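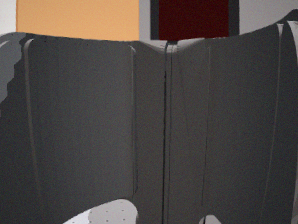 4. Teaching a Task by Remote Control

4.1 Before you start

In this section you will show the simulated arm a task by moving it yourself with the hand controller. Brukamon records each movement together with the camera views, and later uses the recordings for training. Please read the whole section one time before you record anything.

You need:
A computer with Brukamon installed and a lab scene loaded (see section 3)
One hand controller, charged
A user name with permission to record

1. Start Brukamon and choose Teach from the main menu.
2. Load the scene you want to use. Wait until the loading bar is gone.
3. Hold the controller in a comfortable position, with your elbow supported.
4. Press and hold the side button. The arm now follows your hand.
5. Release the side button. The arm stops and keeps its position.

Note: The arm follows the change of your hand position, and it does not matter where your hand was in the beginning. If your arm becomes tired, release the side button, bring your hand back to a comfortable place and press again. We call this "re-gripping", and it is normal to do it several times in one episode.

Caution: Do not press the side button while the controller is lying on the table. When you pick it up, the simulated arm will make the same fast movement and can throw over the objects.

4.2 Setting the speed

The scale value decides how far the gripper moves for a given movement of your hand. It is 200 when the program is new -- good for long travel, but too fast for placing a plate. Most people in our office use 165 for the complete task. Sanne Bosman, who tested this section, prefers a lower value for the last part of the movement. You can change the value between episodes, but not during one.
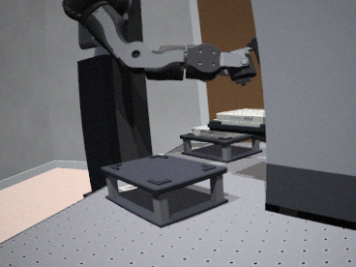
Approach every target from above and come down slowly. A plate that touches on one side first will often slide, and then the episode cannot be used. The square stands have a small raised tab near each corner of the top, so look at the tabs while you lower the plate and correct the rotation before you open the fingers. Also choose your camera with care: from a side view the partition wall can hide a good part of the stands behind it, and you will not see if your plate is level. Change to another camera with the left and right keys before you go down.

4.3 Recording an episode

1. Press Reset. The arm goes to the start position and the objects go to their places.
2. Press Record. A short tone is played.
3. Move the gripper to the object and stop above it for a moment.
4. Lower the gripper, close the fingers and lift straight up.
5. Carry the object to the target. Keep enough height over everything on the table.
6. Lower the object, open the fingers and move the gripper up again.
7. Press Record again to finish. Choose Keep or Discard.

Note: Do not wait with an open recording while you think. Long pauses are also learned, and the arm will later stop in the same places without reason.

Use the top camera when you must judge the distance between the gripper and an object from the side. It is less useful for height,

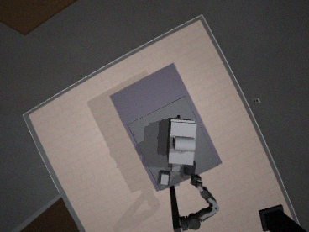 so for the last part of the way down please go back to a lower view. With some practice you will change cameras without looking at the keyboard.

4.4 Which episodes to keep

Keep an episode if the task is finished and the movement is calm. A small correction near the target is allowed -- it even helps the training. Discard the episode if:
an object has fallen or was pushed away
the gripper has gone through another object
you took a joint to its limit (the border of the window becomes red)
you changed your mind about the target on the way

If the same error comes back in 7 episodes one after another, stop recording and do the controller calibration again (section 2.5).

4.5 Saving

Choose File, then Close Session. The program needs a moment to write the camera views to disk. Do not close the lid of a laptop before the word Saved appears. Sessions that were interrupted can be opened with Repair in the same menu, but the last episode is usually lost.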